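Sorting the desk drawer into two boxes

25 Jun 2024

The desk drawer stopped closing in October. I measured it at the time and found that nothing was wrong with the runners. The drawer was full. Since then I have worked with it open by the width of a hand, and last weekend I emptied it onto the desk and started over.

The method comes from Eun-ji Lim, who shares the office with me and whose own drawer closes. Everything comes out. Anything used weekly goes back in the drawer, anything used monthly goes in a box on the shelf, and the rest leaves the room. I added one rule of my own: consumables are checked before they are stored. A dead pen or a roll with no tape on it takes up the same volume as a good one.

Tape was the largest category by weight. I keep a silver metallic one for ducts and anything near the heater, and brown for parcels. The silver tape needs more care than the brown. If the edge gets knocked, the layers crease and it tears diagonally for the next few turns. Store it flat, and fold over a short tab at the free end before putting it away.
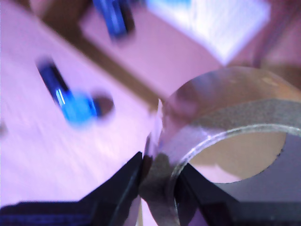

Silver tape, with the cardboard core showing.

The boxes are reused ones. I had considered buying plastic organizers from Brornberg, but the inserts are 122 mm wide and my shelf does not divide by that in any useful way. A mailing box with a hinged lid does the job. The lid opens flat to one side, so you can load it on the desk without a flap falling on your hand, and the tuck flap holds well enough for a shelf.

Loading order matters more than I expected. Put the roll of packing tape in first, toward the back, and fit the smaller things against the walls. Small items that go in first end up under the tape, and you will not see them again until the next clear-out. The blue tub stayed on the desk, along with the silver flashlight, which I use often enough to justify drawer space. 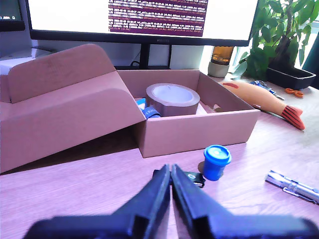
The second box

For the second box I used a die-cut blank from a pack Matěj Michalík gave me when he moved offices. The supplier is Skarer and the pack came without instructions. It folds into a low tray with rounded side flaps. What worked for me:

Crease every fold line by hand before assembling anything. The board is stiff and will otherwise bend next to the score.

Raise the back panel and then the long front wall. Leave the rounded end flaps for last.

Check that the small tabs on the side are clear of the fold. If one is caught underneath, the wall leans and the lid side will not line up. I had to undo mine twice for this.

A low tray is the wrong shape for tape but the right one for papers, cables and thin product boxes – all the things that slide around in a deeper box. My papers were still on top of the other carton at this stage, and the cables and the snack bag had the left side of the desk. 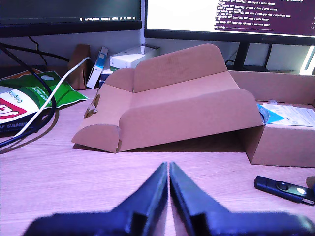
What is left

Cables. I have not found a system for these that survives a month. Roscoe Crenshaw recommends a separate bag for each, labeled by connector. Su-bin Geum coils hers and uses a strip of paper tape with the length written on it, which costs less and takes less room. I will try the paper tape first.

The USB sticks also need a decision. They are small enough to go anywhere, and that is how they get lost. For now they go in the front of the drawer, after I have read through what is on them.

The drawer closes. I have 3 pens in it.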